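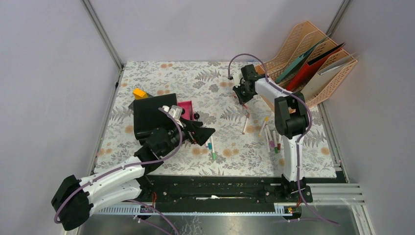
The table at Vestberg, with the flowered cloth on.

The cloth had been her idea. For the whole of April they had run the arms over a bare grey sheet, and the method worked so well on grey that she stopped believing in it. She bought the cloth from a shop near the station, ferns and pale orange blossoms, and spread it out before the others came in.

The first run on it was a disaster. The left arm went down very carefully and tried to pick up a flower.

"It's printed," said the student from Munier, as if the arm might listen.

The method was called Wostetti, after the village where the two of them had thought of it on a walking holiday. The idea was simple enough to explain to her mother. Before an arm reached for a thing, the other arm looked at the same spot from its own side, and the two had to agree that something was there. If they didn't agree, they both waited and looked again. Her mother had said that sounded like a marriage.

They gave it 1000 tries on the cloth. Pens, mostly, because pens roll and get lost against a pattern, and because the drawer was full of them. She wrote the results in a notebook as well as in the log, a habit she had kept from her last job at Espinoza, where the log had once been wiped.

With one arm looking, it picked up what it was sent for 700 times. That was the old figure and she knew it nearly by heart. With both arms looking, the misses came down to 115. The student worked it out twice on paper and then went to get a coffee without saying anything.

She stayed with the misses. She put them in order and read through them until the building was quiet. Most were dull: a cap that slipped, a pen lying too close to a box. But 15 of them were the same. Both arms had looked, both had agreed, and the left one had gone down and closed on the cloth, always at one blossom towards the back.

She leaned in over the rail and put her finger on it. There was a small raised knot in the weave. She could feel it but she could hardly see it, even with her nose almost on the table.

So something was there after all. She thought about how to write that down. In the notebook she had a column for hits and a column for misses – she had ruled them herself – and she sat for a while with the pen over the page.

Then she moved the 15 into a column of their own, wrote "knot" at the top, and started the next run.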